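Zuralgate Borough Dental Service
Changes to school dental visits begin this term. Parents and carers of pupils in Reception to Year 6 are asked to read this thread. Replies are monitored until 5 pm.

Zuralgate Borough Dental Service
Visits will now take place once a year at every primary school in the borough. Until now, schools in Ocampo and Griltesness were seen every second year. The change brings them into line with the town schools.

Zuralgate Borough Dental Service
A visit is a check only. The dentist looks at each child's teeth and gums with a small mirror and a light. No treatment is given at school, no X-rays are taken, and no child is asked to miss lunch or a break.

Zuralgate Borough Dental Service
Consent forms are sent home in book bags. A form must be signed and returned for each child, including brothers and sisters at the same school. We cannot accept consent by telephone or by message to the class teacher.

Zuralgate Borough Dental Service
Forms from last year do not carry over. If your child has moved school within the borough, please fill in a new one and hand it to the new school office.

Zuralgate Borough Dental Service
Last year 249 forms were returned from the Griltesness schools and 189 children were seen. Most of the others were away on the day. A catch-up session will be held at Fatent Health Centre in May for any child who misses the visit.

Zuralgate Borough Dental Service
After the visit you will receive a letter. A white letter means that nothing of concern was found. A yellow letter means that we advise an appointment with your own dentist. Please take the yellow letter with you.

Zuralgate Borough Dental Service
Families without a dentist may ring the number printed on the letter. The Fatent clinic is holding 200 appointments for children from this year's visits. These are for children with a yellow letter and cannot be booked in advance of it.

Zuralgate Borough Dental Service
Children should brush twice a day with a fluoride toothpaste, last thing at night and at one other time. They should spit out afterwards and should not rinse with water. Children under seven need an adult to help or to watch.

Zuralgate Borough Dental Service
A pea-sized amount of toothpaste is enough from the age of three. For younger children, use a smear. Toothbrushes should be replaced when the bristles begin to spread.

Zuralgate Borough Dental Service
On sweets, our advice is unchanged. It matters how often sugar is eaten as well as how much. Sweets that are sucked slowly keep sugar on the teeth for longer, and are better kept to the end of a meal. A lollipop between meals is best avoided.
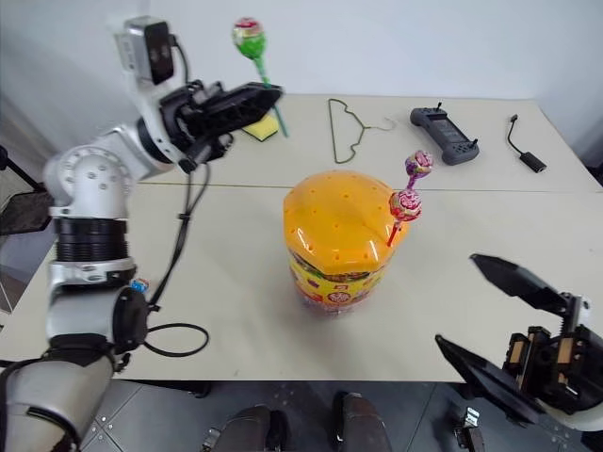

Reply from Griltesness Parents' Forum: Could the service please confirm whether the advice on rinsing also covers mouthwash? Our Year 4 families were given a leaflet saying to use it straight after brushing.

Zuralgate Borough Dental Service
Thank you. Mouthwash should be used at a different time of day from brushing, such as after lunch. Using it straight after brushing washes away the toothpaste. The leaflet is an old one and schools have been asked to withdraw it.

Zuralgate Borough Dental Service
Children who are anxious may be accompanied by a member of school staff. Please note on the form if your child has a hearing loss, uses a wheelchair or would prefer to be seen first.

Zuralgate Borough Dental Service
Forms are available in large print and in 4 other languages from school offices and from the front desk at Fatent Health Centre. The dates for each school are on our website under School Visits. Ocampo dates will be added when the hall bookings have been confirmed.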